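Mug tree

A mug tree, also called a mug stand or cup tree, is a countertop rack for storing drinking vessels by their handles. It consists of an upright post set in a base, with pegs or hooks projecting from the post at an upward angle. Most household models hold four to six mugs.

Construction

The post is usually turned or squared from a single length of hardwood, bamboo or softwood. Metal versions are made from bent wire or tube. Pegs in wooden models are dowels glued into angled holes. They may be set in opposite pairs at the same height or staggered around the post. Staggering allows the mugs on neighboring pegs to overlap vertically and reduces the overall width of the loaded stand.

The base is most often round and may differ from the post in color or material. It must be wide or heavy enough to resist tipping when the stand is loaded on one side only. Wire models often use a ring in place of a solid disk.

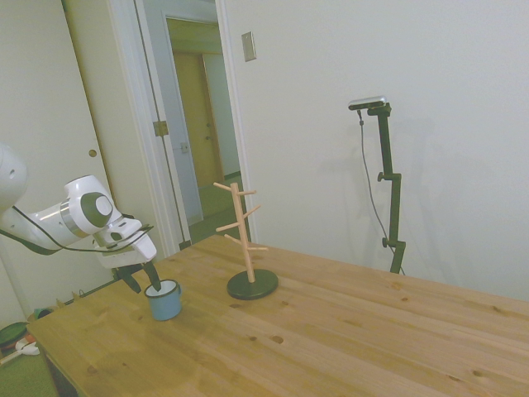
Wooden mug tree with staggered pegs and a round black base, beside a light blue enamel mug.

Use

Mugs are hung with the handle over the peg, which leaves the body tilted and the rim clear of the post. Peg angle determines how securely the handle rests. A shallow angle makes removal easier but allows the mug to slide off if the stand is knocked. Loading normally alternates between sides to keep the weight balanced.

Enamel mugs, which have a steel body coated in fused glass, are lighter than stoneware mugs of the same capacity and place less load on the pegs. Their handles are typically a thin strip of metal and fit most peg diameters. Large stoneware mugs with narrow handles may not fit thicker dowels.

Care

Wooden stands are wiped with a damp cloth and are not suited to dishwashers, as prolonged soaking can loosen the glued joints. A loose peg can be removed, cleaned of old adhesive and reset with wood glue. Unfinished wood may be treated with food-safe mineral oil.

See also

Cup hook
Dish rack
Enamelware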